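Home | Rooms | Garden | Gallery | Contact

The Blue Room in Summer

Gallery, July 2021

Welcome to the small gallery of our guest room at Surnemden. Many people wrote to me after the spring and asked how the upstairs room looks now, so I put the pictures on one page with a few lines to each. I am not a decorator and I do not sell anything. I only like when a room is calm and when there is something good to eat in it.

The room is small, only 14 square meters, and for many years it was where we kept the ironing and the winter coats. In March I emptied it together with my neighbor Despina Mujić, and we found out that the floor was much better than we remembered. We washed it two times and left it without carpet.

The bedspread was the first thing I chose, and everything else had to follow. It is pale sky blue, quilted, with darker blue stitching and embroidered bands in white and tan which make large squares. Where the bands meet there is a small tan diamond. I bought it from Brândușa Cârstea, who was closing her shop and did not want to carry her stock home. She asked 600 for it, then she asked 295, and I was too ashamed to bargain more.

My sister says that a bedspread is for sleeping under and not for putting fruit on. I do it anyway. When the tomatoes come from the garden I bring them upstairs, because the kitchen is full of jars in this season and the bed is the only wide flat place in the house.

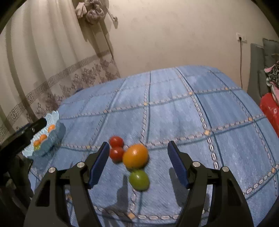
The curtain took me more time than the bed. I wanted something sheer, so that the morning can come in, but not plain white, because plain white next to this blue looks like a clinic. The one I have is cream, with a Greek-key band and gray flowers embroidered in the lower part. Sointu Lindqvist shortened it for me. She sews with very small stitches and she does not like to be hurried, so it was ready after three weeks, and I was glad I waited.

The light blue bowl with the wavy rim is from a flea market in Clarema. I think it was made for sweets or for soap, I never found out. Small orange fruits look very nice in it. If you have a bowl with an edge like petals, do not fill it to the top – the edge disappears and then it is only a bowl.

About the tomatoes, as I know I will be asked: the red ones we eat the same day with salt and bread. The green ones I leave to wait on the windowsill, and if they do not want to turn red I fry them. Valentin Pop gave me the seedlings and he forgot to write the name of the kind, so please do not ask me the kind. They are sweet and the skin is a little thick.

The room is free for friends again from the end of the month. There is one lamp, one chair, a hook for the towel and no television. Bring slippers – the floor is cold in the morning, also in summer.

Next I will do the corridor, which is dark green at the moment and makes everybody sad. If somebody knows how to cover dark green without painting four times, write to me.

Share 14 | Comments 3

Older gallery | Newer gallery | Back to top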